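Driler Bin-Picking Kit — Installation and Set-up Guide

Section 4: Preparing the Work Cell and Teaching the First Pick

Reading time: 7 minutes

4.1 Before you begin

This section covers the placement of the bins, the routing of the cables, and the first supervised picking run with the Driler kit. It applies to kits supplied by Lopes and its approved installers. The robot arm, its controller, and its handheld control unit are not part of the kit and must already be installed in line with the robot maker's own instructions.

Do not start this section until the steps in Section 3 (Mounting the Gripper) have been completed and the gripper check sheet has been signed. A gripper that has been mounted but not checked may release its load while the arm is moving.

The person carrying out the set-up must have completed site training on the robot in use. A second trained person should be within reach of an emergency stop during all of 4.5 and 4.6.

CAUTION: Keep the robot in its reduced-speed teaching mode until step 9 of 4.5 tells you otherwise. Never reach into a bin while the drives are on.

4.2 Placing the bins

The kit is designed for 2 bins: a pick bin and a place bin. The pick bin should be the nearer of the two where space allows, as most of the teaching work is done over it.

1. Clear the work surface and wipe it down. Grit under a bin will cause it to rock when the gripper presses on the floor of the bin.

2. Set the pick bin in position. Check that the gripper can reach each corner of its floor without the wrist touching a wall.

3. Set the place bin directly against the pick bin. Leave no gap between the rims.

4. Clamp both bins where they meet. Use a clamp at each end of the shared edge where both ends can be reached. Tighten by hand only.

5. Push firmly on each wall in turn. If either bin moves, loosen the clamps, reseat the bins, and tighten again.

Note: Scratches and stains on the floor of a used bin do not prevent the kit from working. Deep dents do, and a dented bin should be replaced. Very shiny floors may confuse the vision unit under strong overhead light. See 4.7.

4.3 Routing the cables

Cables are the most common cause of a stopped run. The bundle that follows the arm must be long enough for the wrist to turn fully in both directions, and it must never hang low enough to enter a bin.

1. Lay the gripper cables alongside the existing bundle on the arm. Do not wrap them around it.

2. Leave a wide loop ahead of the wrist. The loop should open and close freely as the wrist turns.

3. Secure the bundle with cable ties above the links. Do not place a tie within the loop itself.

4. Trim each tie and turn the cut end away from any surface that a person may touch.

5. Move the arm by hand control to the far corners of both bins. Watch the loop at each position. If the cables pull tight at any point, return to step 2.

6. Route all floor cables away from the place where the operator stands. Use a cable cover wherever a walkway must be crossed.

CAUTION: A tight cable can pull a connector partly out without any visible sign. If a cable has pulled tight even once, check both of its ends before going on.

4.4 Choosing the teaching objects

The vision unit learns from a mixed set of objects placed in the pick bin. Choose items that differ in shape, color, and height. Items should be light, dry, and free of sharp edges. Do not use glass, liquids, or anything that may break into small pieces.

Scatter the objects over the floor of the bin. Some should lie close to a wall, and some should touch one another, so that the kit meets the harder cases early. A short, tight group is more useful for teaching than an even spread.

At the closest point of a pick, the tool end is lowered among the objects and the arm extends over the bin, so the operator's view may be partly blocked. Choose a standing position, outside the marked safety area, from which the gripper fingers remain in sight.

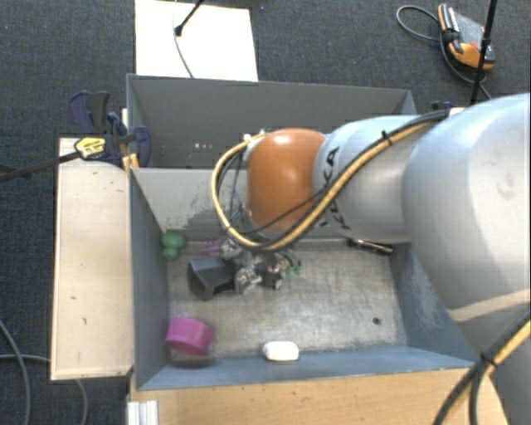
Telmo Herrero asked, on reading the draft of this section, whether the teaching objects had to be put back in the same places after each pick. He had been doing so at the Zedcombe site and found that it took up most of the morning. The answer is that they should not be put back in the same places. The software gains very little from seeing the same layout again, and a fresh scatter by hand, with the drives off, is enough. His second remark was that the phrase "teaching objects" led new staff to believe that only the taught items could be picked later. Section 6 now explains how the kit handles items it has not met before.

4.5 Running the first supervised pick

1. Confirm that the drives are off and that both bins are clamped.

2. Place the teaching objects in the pick bin as described in 4.4.

3. Step back behind the marked line and take up the handheld control unit.

4. Switch on the drives in teaching mode.

5. On the Driler screen, select First Pick and confirm the bin layout. The layout on the screen must match the layout in front of you. If it does not, stop and repeat the bin scan described in Section 3.

6. Press and hold the enabling switch. The arm moves to its waiting position above the pick bin.

7. Select Approach. The arm lowers the gripper toward the chosen object and pauses. Check that the fingers are clear of the walls and of any object that is not to be picked.

8. Select Close. When the screen shows Grip Held, select Lift. The arm raises the object, carries it across, and releases it in the place bin.

9. Repeat steps 6 to 8 until the pick bin is empty. If every object has been moved without a fault, full-speed running may be enabled under the site safety rules.

Releasing the enabling switch at any time stops the arm. An object held at that moment stays in the grip until Open is selected.

4.6 If a pick fails

A failed pick is recorded by the software and is not a fault in itself. The kit will try the same object again from a different angle. After three failed tries it leaves the object and moves on to the next.

Objects lying flat against a wall are the most likely to be left behind. Turn the drives off, move the object toward the middle of the bin, and start again from step 4 of 4.5.

If the gripper presses on the floor of the bin, the arm will stop and show a contact message. Do not clear the message until you have looked at the fingers. Bent fingers must be replaced as a full set — single fingers are not supplied.

4.7 Lighting

Light at the bin floor should measure between 2,000 and 3,000 lux. Measure with the arm in its waiting position, and measure again with the arm over the bin, as the shadow of the arm can lower the reading in the area that matters most. Where the second reading falls outside the range, move the lamp to the side of the cell and repeat both measurements.

4.8 Service and support

Finger sets should be inspected after every 270 hours of running. Sites with an Aro service plan receive this inspection as part of the plan and do not need to book it separately. Other sites may order an inspection through their installer.

Keep the completed First Pick record with the gripper check sheet. Both will be requested if a claim is made under warranty.

This section was last revised on September 2, 2022. It replaces the June edition, in which the clamping steps appeared after the cable steps. Printed copies of the June edition should be withdrawn.

Continue to Section 5: Setting the Place Pattern.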